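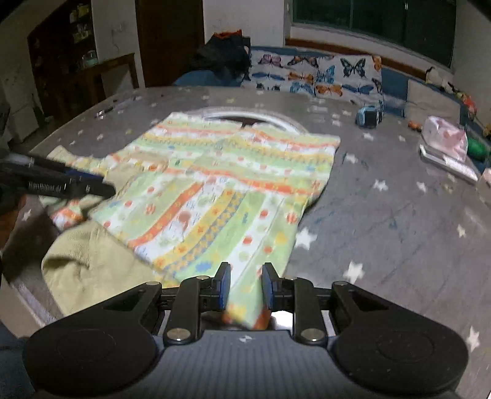

Vol. 12, page 3

Zodby opens home laundry demonstrations to outside labs

RULDALE, December — Zodby has released Kamolrat, a set of 2,404 demonstrations of household cloth handling recorded with hand-held grippers in people's homes. Research labs can apply for access through the Ruldale office.

Each demonstration shows a person doing an ordinary job with a gripper in each hand, such as spreading out a child's patterned top or folding it on a table. The grippers have two fingers, and the person works them directly. No robot arm is needed while a task is being recorded.

The release includes 1,172 demonstrations with children's clothing. The rest cover towels, pillowcases and adult shirts in a range of colours and fabrics.

"Small clothes are hard," said Rosário Barros, who leads data collection at Zodby. "The sleeves are short, the cloth bunches up, and you have to decide which hand lets go first. A parent makes that decision without thinking about it, and we wanted it recorded the way they do it."

Demonstrators worked at their own tables and were asked to leave their rooms as they were. They were paid by the hour — unfinished folds and second attempts were kept in the set and labelled.

A smaller sample of 640 demonstrations is available without an application. Both versions can be opened in Plakex, Zodby's playback software, which is included with the download.

Media contact: Zodby press desk, Ruldale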